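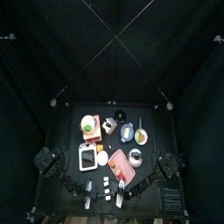
Toy kitchens: questions we keep getting

Do play kitchens teach kids to cook?
We doubt it. Every box says something about life skills. Most kids put things in a pot, take them out again and move on. Fine by us, but it's play.

Is the $300 Villon set better than the $160 Hladun?
It's taller and the paint is nicer. Our testers' kids didn't seem to care. If looks matter to you, pay for looks.

What does "from age 2" mean?
Less than you'd think. Check every small part yourself, whatever the label says.

Do I need the add-on food packs?
The Dravamel pack has 13 pieces, and half of them will live under the couch by July. Buy one pack, wait, then see if anyone asks for more.

Are the sounds worth it?
Ask whoever has to sit in the same room. We'd skip them.

Laltero says its finish is "naturally safe." Is it?
We asked what that means and got the brochure back. Until there's a test report, we treat it as advertising.

Can I buy used?
Yes. Look for cracks and loose knobs, and wash everything.

Last updated 14 May 2026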